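Dicas de oficina: dois braços robóticos na sala de casa

Quem monta braço em casa sabe que a parte mais gostosa é também a mais bagunçada: fazer os dois lados trabalharem juntos! Depois de quase 40 noites mexendo no nosso (o projeto se chama Purba), juntamos o que funcionou.

Cabos primeiro

Deixe uma folga em laço no punho, sempre. Prendemos curto demais no começo e o conector saía a cada giro. Agora o cabo desce solto pelo lado do braço até o chão, e que diferença! Abraçadeira de velcro, nada de plástico apertado.

A mesa de teste

Mesa dobrável é ótima, dá para guardar depois. Confira as travas das pernas antes de ligar qualquer coisa e comece com poucos objetos no tampo: uma garrafa de água com tampa, um cartão pequeno. A garrafa ensina muito sobre força de garra, e o cartão, sobre paciência.

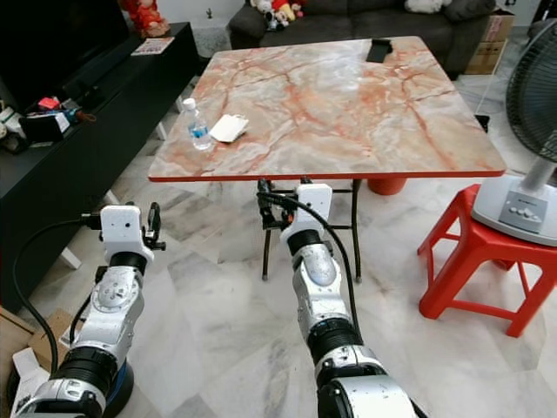

Calibração

Zere as juntas uma por uma, da base para o punho, e anote os valores num caderno. O nosso punho direito ficou em 1.815 no programa e o esquerdo em 2.186. Se um deles muda de um dia para o outro, procure parafuso frouxo nos anéis antes de mexer no código.

Velocidade

Primeira passada sempre lenta, com a mão perto do botão de parada. Só aumente quando o movimento repetir limpo várias vezes seguidas. É tentador acelerar (a gente sabe!), mas vale esperar.

Na próxima página: como trocamos os dedos da garra por peças impressas.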